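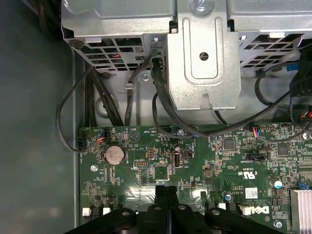 6 minute read

Chapter 2
What Happens to Heat

Put your hand near the back of any computer that has been busy for a while and you will feel a gentle stream of warm air. Most of us never give it a second thought, and yet that little breeze is as good a place as any to begin our study of heat, which will keep us happily occupied for the whole of this chapter (and a fair bit of the next!).

In Chapter 1 we followed energy as it changed from one form to another, and you may remember our old friend the kettle. We left it with a promise to come back to the energy that seemed to go missing. Well, it never went missing at all. It warmed the kitchen, very slightly, and the kitchen warmed the street - so slightly that you would need a very fine thermometer to notice.

Every electrical device does the same. A desktop computer hard at work might draw about 200 watts, and very nearly all of it ends up as heat in the room. That is why the reading room at Dorlow library, where one of our early drafts was tested, is so pleasant in winter and so stuffy in August. The processor is the part that needs the most looking after, as it is small and a great deal of energy passes through it. It sits in a socket on the motherboard, and in ordinary use a block of metal is pressed firmly on top to carry the heat away.

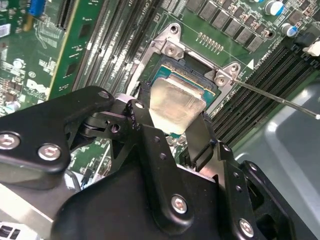
2.1 Three ways for heat to travel

Heat moves from warmer places to cooler ones, and it has three ways of getting there. In conduction it passes through a material, as it does along a metal spoon left standing in soup. In convection it is carried by a moving liquid or gas, and this is how a radiator warms the far side of a bedroom. In radiation it needs no material at all, and we have the Sun to thank for that one.

More often than not you will meet all three together. Sheet metal conducts well, rows of small openings let the air through, and any warm surface radiates a little whether we want it to or not. 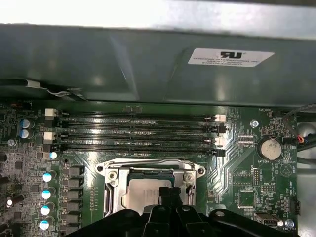
Figure 2.2 Inside a desktop computer, with the motherboard below a metal shroud.

Before you read on, find two warm objects at home and jot down how you think the heat is leaving each of them. Keep your notes somewhere safe, as we shall want them again in Section 2.6.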